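Teaching by Hand: Notes on the Table-Clearing Tasks

22/03/2025
By Rupert Lüthi
5 min read
14 shares | 3 comments

Several readers wrote after my November post to ask how the demonstrations for Clodovska are recorded in practice. The present entry sets out the current procedure. It reflects my own views and should not be read as a statement by the other members of the project.

The purpose of Clodovska is limited. We wish to teach a robot arm to handle ordinary tableware in ordinary rooms, using demonstrations given by people. The collection target for the tableware portion is 600 accepted demonstrations. At the close of the last round, the full archive held 2559 recordings across all task groups, including those later set aside.

Hand-held tool or remote control

Two methods are in use. In the first, the person giving the demonstration holds the gripper directly and carries out the task with it, and a camera on the tool records what it faces. In the second, the person operates the arm from a separate station, which we call Ultix after the control software written for it.

Remote control has one clear advantage: every motion recorded is a motion the arm is able to make. A person holding the tool can turn a wrist or lean over a table in ways the arm cannot follow, and such recordings must be found and removed afterward. Against this, remote control is slow. Sibusiso Mtshali and I each completed the same set of 11 short tasks by both methods, and in every case the hand-held recording was finished first. New demonstrators also tend to stop and start a great deal at the Ultix station, and the robot learns the hesitation along with the task.

For plates and bowls, the hand-held tool is now the standard method. Remote control is kept for drawers, doors and anything else where the reach of the arm is the main difficulty.

Instructions given to demonstrators

The written instructions have been revised seven times. The version now in force asks the following.

Move at a steady pace, a little slower than you would at home.

Approach the object so that it remains in view of the camera before contact. A grasp that takes place out of sight is of little use to us.

Close the jaws fully before lifting. Do not correct the grip in the air. If the object has shifted, set it down and begin again.

Keep your free hand away from the work. This is the rule most often broken, usually by people who are careful with dishes.

Say "end" aloud after release and hold still for a moment. The pause is used when the recordings are trimmed.

A demonstrator who drops or knocks an object should not discard the recording. It is marked and stored separately. Mr. Mtshali has argued for some time that these recordings deserve study of their own, and I have come to agree with him.

A word on plates

Cups and bowls gave us little trouble. Plates did. A plate lying flat offers the jaws very little to hold, and a wide plate held at one side will tend to swing about the point of contact. The first instructions left the choice of grip to the demonstrator, and the result was a collection in which hardly any two people did the same thing. A model trained on it seemed unable to settle on any approach.

We now name the grip before recording begins. For the upright series, the plate is held on its edge, with the pads closing on it from either side. Ridged pads are fitted for this work. I had doubts about the smooth pads we had from Aebischer, which served well on plastic but gave me less confidence on glazed ware, and the present ones have been kept on the tool since.

We have also stopped clearing the room. Earlier recordings were made on a plain gray surface, and the trained arm did poorly when it was moved to a table with a patterned cloth. Demonstrators are now asked to leave the table and its surroundings as they are. The plate series takes in decorated rims, printed cloths, and other tableware standing nearby — all of which a household robot would have to deal with in any case.

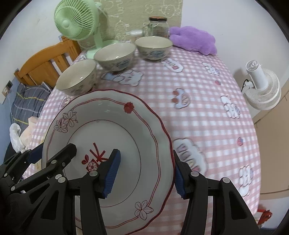 Review and next steps

Each recording is reviewed once by a person other than the demonstrator. Reviewers at Grustell have agreed to take on part of this work, beginning with the bowls. The upright plate series will follow when the bowl reviews are complete, and I expect to report on both in a later entry. Questions on the procedure may be left in the comments.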